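Skadstead Toy Library to Open Second Branch in Wulden

Skadstead Toy Library will open a second branch in Wulden this August, giving families in the north of the county a place to borrow toys, puzzles and games close to home. The new branch will share its catalog with the main site in Skadstead, and items borrowed at one location can be returned at the other.

The Wulden branch will start with 2,000 items on the shelves. They range from rattles and stacking cups to board games for teenagers, and include a section of adapted toys for children with limited hand movement. Members may keep an item for 18 days and renew it once if no other family has asked for it.

Household membership will cost $24 a year and covers both branches. Current members do not need to sign up again – their cards will work in Wulden from the first day. Families who receive food or housing assistance can join free of charge at either desk.

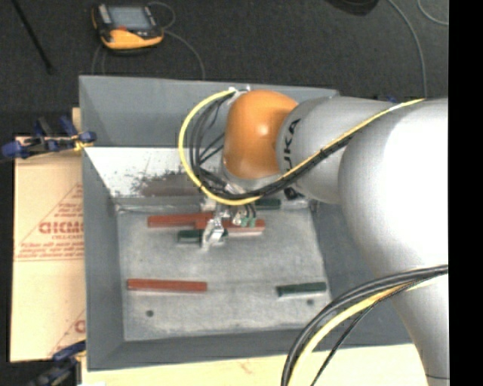
Red and green blocks in a gray bin.

Building toys remain the most requested part of the collection. The Wulden branch will stock wooden, foam and interlocking sets, sorted by age and packed in labeled tubs with a parts list inside the lid. Borrowers are asked to check the list before returning a set and to tell the desk if a piece is missing. There is no charge for a single lost piece.

The branch occupies the ground floor of the former Conon shoe store, next to the bus station. Work on the building included a step-free entrance, new lighting and a washroom with a changing table. Shelving was supplied by Dobos, a furniture maker based in Skadstead.

Opening hours will be the same at both locations, including Sunday afternoons. A play session for children under five will be held in Wulden every Sunday at 2 p.m. – no booking is needed, but an adult must stay with each child.

The library is also accepting donations of used toys for the new branch. Items should be clean, complete and in working order. Soft toys and car seats cannot be accepted. Donations can be left at the Skadstead desk during opening hours.

Membership forms are available at the Skadstead desk.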